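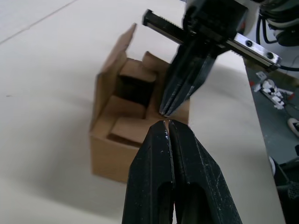
Do viewers of local morning television know when a guest's slot has been paid for?

Mostly they do not, going by what they told us, though what people say in a survey is weaker evidence than earlier work in this area has taken it to be.

Figure 4. Two grippers, black fingers tip to tip with a small white gap between.

4.3 Paid guests and what viewers make of them

The claim we set out to test is a familiar one in writing on lifestyle programmes. It says that regular viewers learn to spot the paid segment, that they make allowance for it, and that a short line of text at the end of the hour is therefore enough to keep everyone honest. The claim is convenient for stations and for sponsors. It has also been repeated so often that few authors stop to ask where it came from. As far as we can trace it, the usual support is a set of small studies in which people were shown a clip, told that it might contain advertising, and then asked if they had noticed any. It would be odd if they had not.

Our own material comes from two programmes. The first, made in Zaverora, runs for an hour after the breakfast news and mixes cookery, pets, fashion and interviews with people who have started small businesses. The second, made in Jostham, is shorter and leans more heavily on health and home improvement. Both are cheerful, both use a sofa and a kitchen counter, and both move between paid and unpaid guests without any change of set, music or presenter. We logged 2,438 segments across the two. Of these, 583 carried some form of notice that money or goods had changed hands, which is just under a quarter. We treat that as a lower limit. A segment with no notice may have been unpaid, or it may have been paid and not declared, and nothing on the screen lets us tell the two apart.

The form of the notice matters more than the share. In Zaverora it was nearly always a line in the closing credits, listing the firms involved but not the segments they had paid for. A viewer who saw a skincare founder talk about her childhood at ten past nine would have to stay to the end, read quickly, and match the name of a holding company to the name of a cream. In Jostham the presenter sometimes said that a guest was "one of our partners". We asked viewers what they took this to mean. Answers ranged from "a sponsor" to "someone who comes on a lot", and several people thought it meant that the guest also worked for the station.

The survey went to 2,000 adults in the two viewing areas and was carried out by Saarinen, a panel firm. Respondents watched a segment in full and were asked an open question about what they had just seen. Only later were they asked about payment. This order was chosen to avoid the prompt that we think spoils the earlier studies. In the open answers, payment hardly came up. People wrote about the guest, the presenter's clothes, the recipe, and in one memorable run of replies the size of a dog. Once payment was mentioned, a large majority said that they had "sort of assumed" it. We do not believe that this second answer can be taken at face value. It costs nothing to claim that one was not fooled, and the claim was made almost as readily by people who had watched an unpaid segment as by those who had watched a paid one.

A defender of the present rules might reply that suspicion spread evenly over all segments is still a kind of protection. We are doubtful. If viewers suspect the paid cosmetics guest and the unpaid librarian to the same degree, the suspicion tells them nothing about either. It may also be unfair to the librarian. We found no sign that those who claimed to have assumed payment were less willing to look up the product afterwards, though we measured only what they said they would do and would not want too much built on it.

We also tried a plainer notice. A version of one Jostham segment was edited so that the words "This guest paid to appear" stayed on screen for the first 30 seconds. Recognition rose, as anyone would expect. Less expected was that liking for the guest barely moved. Kornidau, the agency that places guests on both programmes, states in its sales material that clear labels "break the bond with the audience". Nothing in our results bears this out, but a single edited clip is thin support for the opposite view, and we have seen too many firm conclusions in this field drawn from less.

Some limits should be stated. The panel members were paid for their time and had agreed to watch closely. Ordinary morning viewing is done while packing lunches or looking for shoes, and we would expect real attention to notices to be lower than ours. The logging was done in March, when both programmes carry a good deal of garden and spring-cleaning material, and the balance of paid guests may differ in the run-up to Christmas. The stations did not give us their booking records. Without these, any figure for the true share of paid segments, including those quoted in trade reports, is a guess. We return to the question of access to records in section 5, where the stations' reasons for refusing are set out in full.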